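Kodholm's little moon probe gets its ride, and I stayed up for it

27 April 2021

Okay, so I told you all last week I wasn't going to get up at 3 a.m. for another scrub. Reader, I got up at 3 a.m. And this time the thing flew!

Liapis, the 60-pound lunar orbiter that the folks at Kodholm have been putting together since before I started this column, went up overnight and dropped off its carrier stage right on schedule. The first signal came through the dish at Brutholm 111 minutes after liftoff (I had my kitchen timer going, don't judge me). Both solar panels are out and charging.

I got Selvaraj Matubbar, the flight director, on the phone at breakfast time and he sounded like he'd been up for two days. "We have power, we have a radio link, and I have cold coffee," he told me. There was one hiccup, a star tracker that had to be restarted twice, but he says it's behaving now and they're leaving it alone.

Next comes a long, slow trip out. Liapis has 2 engine burns ahead of it before it can slip into orbit in June, and the second one is the scary one, with the probe behind the moon and out of touch the whole time. If that goes well it'll settle 800 miles up and start mapping the dust around the south pole. Leonidas Zervas, who runs the dust instrument, says he'd be happy with one good pass. I'd hold out for more than that myself.

I'll be going over the whole launch on the Bustamgate call-in show tonight at seven, so send me your questions, and yes, the orbit ones too, even if I have to draw it out on a napkin first.
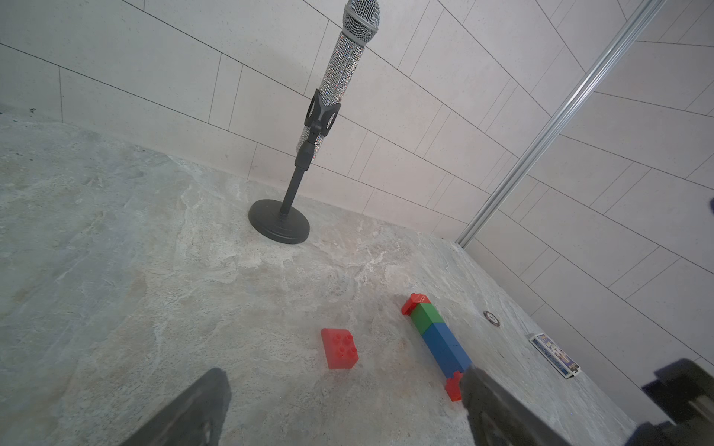 A rhinestone microphone on its stand.

Kodholm says the next update will come after the first burn. I'll post it when I have it.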